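Rerero Opens Second Kitchenware Lending Room in Rendstead

Shared pots, plates and mugs now available to residents moving into the Venero building and nearby streets

Rerero, the household lending service, has opened a second lending room on the ground floor of the Venero building in Rendstead. The room lends out everyday kitchen items to people who have just moved, who are between homes, or who need extra dishes for a short time. It is the first Rerero location to lend kitchenware only.

The new room holds 150 kitchen sets. Each set is built for a small household and includes plates, mugs, at least one saucepan with a lid, and a rack or stand to keep things off the counter. Borrowers can keep a set for up to 6 weeks and may renew once if no one else is waiting. There is no charge for the loan itself. A refundable deposit of 18 dollars is taken when the set is picked up.

Rerero opened its first room two years ago with a general stock that included lamps, folding chairs and small tools. Kitchen items soon made up most of the requests. Last year the first room received 107 requests for saucepans that it could not fill, and that number led to the decision to give kitchenware a room of its own. The lamps, chairs and tools will stay at the original address.

The shelving and counters in the Rendstead room were supplied by Wojcik, a local joinery firm that also fitted out the first location. The counters are set at two heights so that people can look over a set while standing or sitting down.

Sets are put together from donated and secondhand goods, with new pieces bought only when a type of item runs short. For that reason the colors do not always match. Rerero says borrowers have not minded this, and that mixed colors have made returns easier to check. A returned set with one odd plate is simple to spot when the plate is the only yellow one on the list.

Every set comes with a printed list of its contents. Borrowers go through the list with a staff member at pickup and again on return. Chipped plates and mugs are taken out of use. Ordinary wear, such as light marks on the outside of a pan, is not counted against the deposit. Lost lids are the most common problem, and Rerero now keeps a shelf of spares in the usual sizes.

Pieces are laid out on paper before they are packed, with pans and lids side by side so that a poor match shows up before the set leaves the room. Mug trees and dish racks go into the box last, on top of the wrapped plates.

Residents who want to donate are asked to bring items clean and dry. The room is looking for saucepans, glass lids, dinner plates and mugs. It cannot take electrical goods, knives or pans with a damaged nonstick surface. Single plates and mugs are welcome, as are lids without pans.

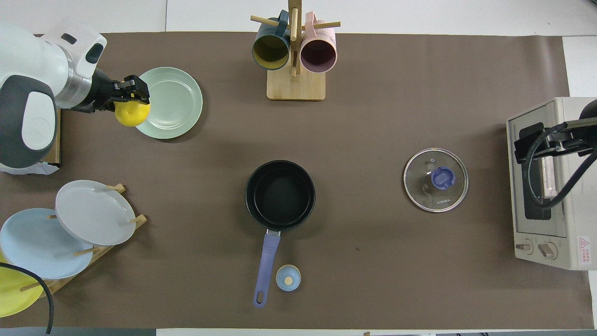 RENDSTEAD, December – Lending at the Venero building begins this month, and sets can be reserved now at the front counter or by phone. Reservations are held for two days. Borrowers need to bring proof of address or a letter showing a move-in date, along with the deposit.

Mug trees and wooden dish racks may also be borrowed on their own, under the same terms as a full set. The separate loans were added after people at the first location asked for a way to dry and store dishes they already owned – mostly those in rooms with very little counter space.

The room is open from 10 a.m. to 4 p.m. on weekdays, with the last pickup at 3:30 p.m. Donations are accepted until 3 p.m. The entrance is on the courtyard side of the building and has step-free access.

About Rerero

Rerero lends household goods to people who need them for a short time. It runs two lending rooms and accepts donated items at both.

Media inquiries: Press Desk, Rerero, Venero Building, Rendstead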